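Search the help pages Go

Clear tote bags: your questions

What can I keep in a clear tote?
Anything soft and dry. Most of our customers use them for scarves, gym things, spare cloths and swimwear. Fold the bulky pieces and put them in first.

How much weight will it take?
The Closton tote is meant for light loads. Please don't use it for tins, bottles or books – the handles are fabric and the stitching will pull.

Can I put a charm on it?
Yes. Clip it at a top corner, where it stays out of the way of the handles. Take it off before you wipe the bag down.

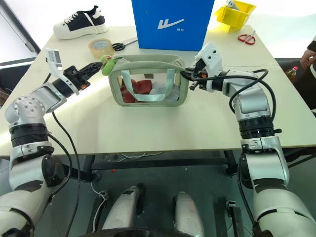
Green clear tote with a plush charm clipped to the corner and folded cloth inside.

How do I clean it?
Use a damp cloth and a drop of washing-up liquid, then dry it with a towel. Do not machine wash or iron. Fabric handles can be dabbed clean with cold water.

My bag arrived with creases. Will they come out?
They usually do. Fill the bag with towels and leave it standing in a warm room overnight. Keep it away from radiators.

Can I send it back?
Unused bags can be returned within 100 days. Write your order number on the slip and tape the parcel shut – a loose flap is the usual cause of damage in the post. Please keep scissors well away from the plastic when you open the parcel.

Who do I ask about a large order?
Orders of 200 bags or more are handled by Yulan Shi at our Irkberg shop. Quote item 2538.

Last updated: September

Contact us | © Irkberg Bags | Back to top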